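Ornham Dark Modeling Clay, 285 g block

Clay for people who have ruined enough of the other kind. Ornham dark is an air-drying clay, firm out of the wrapper and stubborn for the first few minutes, after which it gives in and does more or less what you ask.

It takes fine detail, sands well and forgives a thumbprint if you catch it early. It will not forgive being left on a radiator. Tegan Bolger, who mixed the first batches at our Drorkdale shop, calls it "moody but fair."
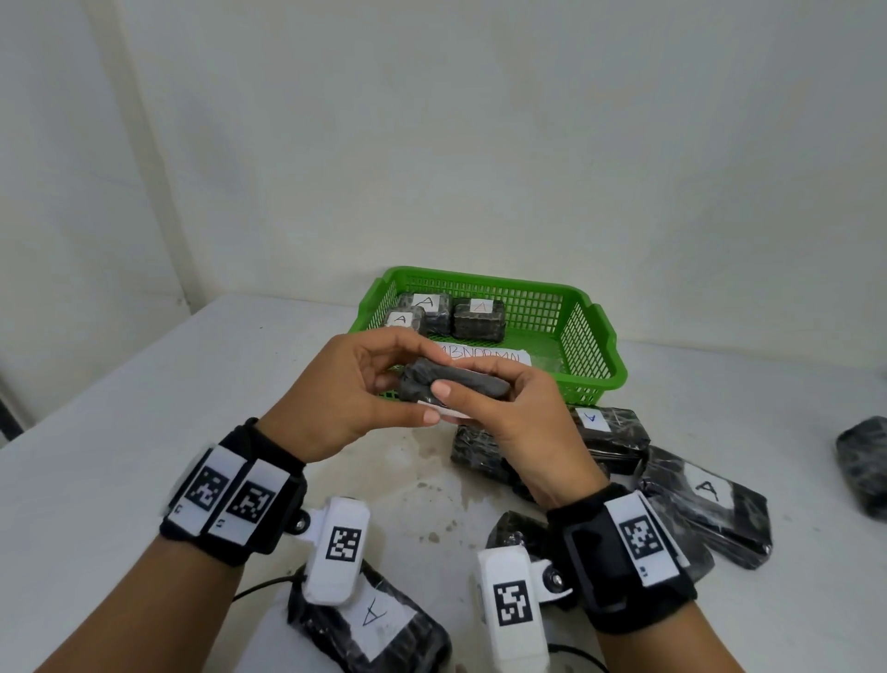 Give a wrapped block a good squeeze before opening.

What you get
One block, 285 g, wrapped
Drying time: 20 hours for thin pieces, longer for your masterpiece
Item no. 143
Also sold as a 114 g half block, for the cautious

Storing it
Keep the block wrapped until you need it. Once it's open, fold the plastic back over, add a damp cloth and put the lot in a tub with a lid. If you keep several clays on the go, write on the labels. All dark clays look alike by March.

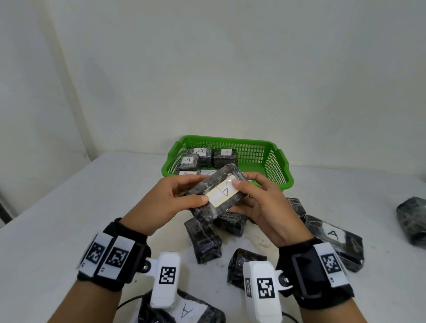

Shipping and returns
Orders leave Drorkdale twice a week. Unopened blocks can come back within 20 days. Opened blocks are yours, along with whatever they have become.

Goes well with
Skokosetti loop tools
Ingvarsson rolling mat, small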